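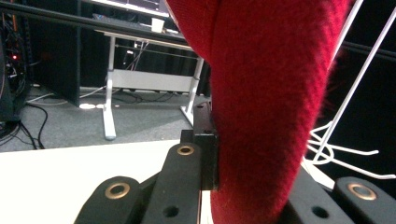 Pulteo H2 Hand-Held Gripper
Demonstration capture tool for manipulation research
Curkwood Instruments / Research Equipment / Hand-Held Tools

Overview
The Pulteo H2 is a two-finger gripper carried by a person. The operator performs a task by hand while the onboard camera records the fingers and whatever lies between them. The recordings are used to train a policy, which then runs on a robot arm fitted with the same fingers. No arm is needed during collection.

The H2 was developed alongside the Sonine method for learning to handle cloth and other soft goods. Sonine takes finger opening and camera motion as its inputs and ignores absolute position in the room, so a session can be moved from one table to another without a new calibration.

Published result
Anselmo Cáceres and the Abdella group trained a Sonine policy on 696 demonstrations collected with the H2. The task was to pick up a knitted garment by one edge, lift it clear of the table and lay it down flat. The trained policy completed 68 percent of trials on garments left out of training. With the wrist view replaced by a fixed overhead camera, completion fell to 28 percent. Most failed trials were grasps that took two layers of fabric where one was wanted.

The group also reports that pad condition matters more than expected. Demonstrations recorded on worn pads could be mixed with those from new pads, but a policy trained only on new pads did poorly when run on worn ones. Their advice is to keep pads in service through normal wear and to log each change.

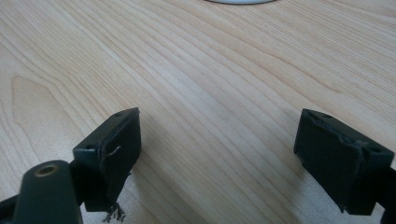
Finger pads
Pads are sold in matched pairs. Replace both sides together, even if only one shows damage, as uneven pads shift the closing point off center. Check the lower edge and the contact face before each session. Light scuffing has no effect on grip. A pad with loose material at the lower edge should be retired before work on fine knits – strands can catch in the fabric and spoil the release.

In the box
H2 gripper body with camera mount
Finger set, fitted
2 spare pad pairs
Hex key
Printed setup sheet

Compatibility
Recordings export in the Sonine session format. Adapter plates for robot arms are sold separately. Fingers from the earlier H1 do not fit.

Availability
In stock. Spare pads ordered now ship in December.

Page updated Fri 12 November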